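Sirnico Food Market, Wukerdale branch
Shop safety check, February, morning round before opening
Checked by: Uyên Kim
With: Toàn Diệp (night shift)

Front doors: OK. Both open fully from the inside.

Back exit: NOT OK. Two crates of onions stood before the door. I moved them with Toàn. Please do not put deliveries there, also not for five minutes.

Cold room, inside handle: OK. I closed myself in and came out without help.

Panic button, till 2: OK. Test call number 1543, answered quickly.

Panic button, office: NOT OK. No answer at the first press, answered at the second. Hauwa Akande will call the alarm company.

Shutter key: OK. It hangs now on hook 23, please put it back always.

Robbery card at the tills: old version. The new one says give the money, do not argue, do not follow the person outside.

Meeting place for customers: sign is missing at the car park side. Hưng will print a new one.

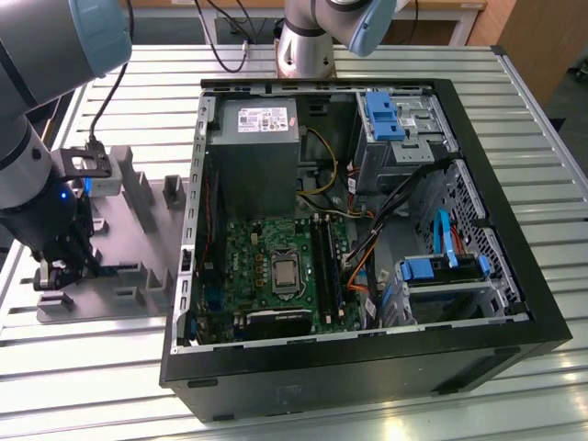 Next round I will check again the back exit and the office button. Until then the office door stays open when somebody works alone in there.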